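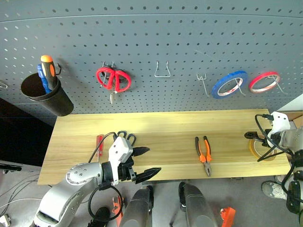
Minutes taken by Shu-fen Hsu
Nollside Tenants' Association, general meeting, July 2018

Present: 14 households, plus the agent from Lareck. Apologies from the Starley Court end of the building, who had the water off again.

Minutes of the last meeting
Passed with one change. The minutes said Lareck had "agreed" to repaint the stairwells. Several people remembered the word as "hoped." Changed to "hoped."

Laundry room charges
The agent presented the new price list. Lareck says the room cost $1,380 to run last quarter and took in $764. Members asked what was in the first figure. The agent said water, power and service calls. Asked how many service calls, he did not have that with him. It was pointed out that two of the dryers have been dead since December, so either the calls are not being made or they are not doing much. The agent said he would look into it. The secretary was asked to write down that he also said this in the spring.

Proposal to raise the wash price put off until an itemized bill is seen.

Roof
Kinyua Roofing has quoted for the patch over the east stairs. This is the third patch in the same spot. Lareck prefers a patch to a new section on grounds of cost. A member asked what the first two patches cost together and was told $676. He asked how many of those it takes to make a new section. No answer given. The meeting did not support a third patch, though it was noted that Lareck does not need our support to do it.

Tool cupboard
Still open to all households. Sign the sheet when you take something and put it back where you found it. A suggestion to charge a deposit got little interest, as no one wanted to hold the money.

Parking
Lareck proposes numbered spaces "to reduce conflict." The secretary asked what conflict. The agent mentioned complaints but could not say from whom or when. There was some feeling in the room that numbered spaces tend to turn into paid spaces. The agent said there were no plans for that at present. Members asked for the same sentence without "at present," in writing.

Any other business
The front door buzzer for 2 rings in the apartment above. Reported again.

Actions
Lareck: itemized laundry bill, parking letter, buzzer.
Secretary: send Lareck a copy of these minutes and keep proof of sending.

Next meeting to be set once the laundry bill arrives.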